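一块抹布也有来历：访一位修了20年旧家具的人

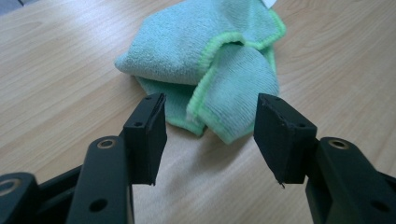 修旧家具的人，手上总有一股蜂蜡味。我到Tirnero这条巷子里来找她，其实是想聊聊老柜子，可她一坐下就先给我倒茶，又问我路上冷不冷，吃过了没有，绕了好大一圈才说到正题上去。她说入行那年什么也不懂，师傅让她先擦了4个月的木头，别的一概不许碰。“那时候心里委屈呀，想着我是来学手艺的，怎么天天跟抹布打交道。”如今她倒最爱讲擦拭这件事，说浅色的木桌面最怕粗布，要用超细纤维的，像那种浅蓝色、四周滚着一道亮绿边的就挺好，绒面软，揉成一团也不要紧，抖开了照样使。说着她自己先笑起来：“你看，问我手艺，我跟你讲抹布。”

她的铺子叫Clirnero，名字是从前的房东起的，她接手以后懒得换，一用就用到了今天。铺子不大，前面待客，后面干活，中间只隔一道布帘。我去的时候，靠墙立着一只五斗柜，柜脚短了一截，底下垫着旧书。主人家原想扔掉，是家里的老人舍不得，才辗转送到了她这里。

“我劝人家别急着上新漆。”她说，“旧漆有旧漆的好，磨花了的地方，多半是手常摸的地方，你把它盖掉，柜子就成了个生人。”这话她说得很慢，中间还停下来给炉子添了一回水。

我问她最难修的是什么，她想了半天，说是抽屉。木头会涨会缩，冬天顺滑的抽屉，到了梅雨天就拉不动，客人便要埋怨。她有过一只抽屉前后返工6次，最后发现毛病出在柜身，框子歪了一点点，抽屉倒是好好的。“气得我晚饭都没吃，第二天又高高兴兴去修了。”

聊到价钱，她有点不好意思。Surkuteck那边的家具城，一张新桌子常常比她修一张旧的还便宜，她也不跟人争。有人嫌贵，她就教人家回去自己弄：松了的榫头先别灌胶，把旧胶刮干净再说；柜门下垂，先看看合页的螺丝。教完了，还送人一小块蜂蜡。我说这样怎么赚钱呢，她摆摆手，说会自己动手的人，往后总还有修不来的东西。

临走前她领我到后面，看一把从Kauppinen收来的摇椅，藤面已经拆了，只剩骨架，2根弯木磨得发亮。她打算过完年，2月里天气潮一些再编新藤，说太干的时候藤条爱裂。我坐不得，只好伸手推了一下，它就自己晃了好一阵子。她站在旁边看着，又问我要不要再喝一杯茶。

2020年1月23日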